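Spent the evening going through an old desktop tower for the repair shelf at Jollenstead. Posting notes as I go, mostly so I can find them again in February.

1. Side panel came off without tools. Dust was moderate. I used a soft brush and a can of air and kept away from the fans.

2. The shelf now has 9 machines on it. Most need a drive or memory and nothing else. A few are only good for parts.

3. Drive cages are what I get asked about most. People go looking for screws and end up bending something. On this one the plastic parts you handle are blue, so start with those.

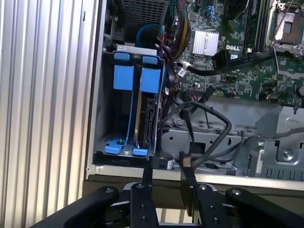 Burard
Hardware bench, Jollenstead repair shelf

4. The cage is blue plastic in a gray metal frame, two slots side by side. There are two small blue tabs near the top, just under the silver bracket. It clips in at the bottom too, so don't yank it.

5. There's a black hard drive in the right slot. Move the thin dark red wires out of the way before you pull anything. I put a bit of tape on each cable with a number on it. Takes a minute and saves an argument later.

6. The board is a green one with DELL printed on it, next to the silver heatsink. I'm leaving the heatsink alone tonight. I have no paste left and the Hirnex order isn't here yet.

7. Please don't touch the inside of an open processor socket. Bent pins are the main reason boards end up in the parts bin.

8. The drive gets wiped before anything else happens to it. I run Amano from a USB stick and leave it going overnight - older drives are slow and there is no point watching.

9. A used replacement drive costs us some 74 dollars a box. If you have spares in a drawer, bring them in. Any size is fine, working or not, just label the dead ones.

10. Next up is the memory. Will add to this thread when I get to it.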